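3 min read · 12 shares · 3 comments

Label printer drops off wifi after every power cut, what I tried

Posting my log so the next person doesn't lose two evenings like me. Printer is a Lykkegaard desktop label model, bought used in July. Laptop is on the same network. Router is a Promberg, came with the house. We get short power cuts here, maybe a second or two, and every time the lights come back the printer is gone. Light on the front is solid, so it thinks its fine. Laptop says offline.

Ticket is 314 with the Prolis shop helpdesk, they sold it to me. Reply came from Amber Stevens, quick and polite, but first answer was the usual turn it off and on. Did that. Works til the next cut.

Step 1. Checked the address. Printed the settings page before and after a cut. Before, ended in 12. After, ended in 59. Laptop still sending to 12. So that's most of the story right there. Labels were for the parts drawers and the divided box on the workbench, nothing urgent, but I had a whole queue stuck.
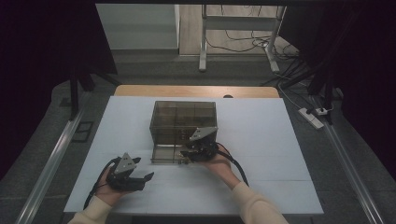
Step 2. Deleted the printer on the laptop, added it again with the new address. Prints right away. Next power cut, same thing, new address, offline. Ok so not a fix.

Step 3. Tried setting a fixed address on the printer itself. Menu takes it, says saved. Pull the plug, plug in, back to automatic. Tried it twice more. Asked Amber, she says older firmware forgets it and to update. Update tool is Windows only and wanted a cable I didnt have. Borrowed one. Update ran, then stuck near the end, left it alone over dinner, finished by the time I got back. Setting still doesn't stick. Great.

Step 4. Gave up on the printer side, went to the router. Promberg page is slow and the menu names are bad. What you want is under Home Network, then Devices, click the printer, tick "always give this device the same address". Save. Wait for the page to come back, dont click away early or it loses the tick (did that once).

Step 5. Killed the power at the strip for both, router and printer, back on together. Printer came up first, sat there a bit, then got the right address once the router was ready. Test label came out. Pulled the plug on just the printer after that, also good.

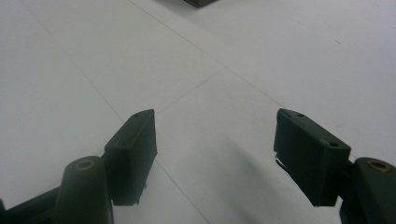 Do I need to reinstall the driver after reserving the address?
Only if the laptop still points at the old one. Open the printer's port settings, type in the reserved address, print a test page. Driver itself can stay.

Closed the ticket. Amber is passing the fixed address thing on to Lykkegaard.

Comments (3)

skorodura_fan: same printer, same problem, different router. reserved address fixed mine too

tapeandtoner: You can add it by name instead of address on a Mac, never had to touch the router.

kl_garage: where is Home Network, mine only shows Internet and Phone
> reply from author: switch to Advanced view, top right, small text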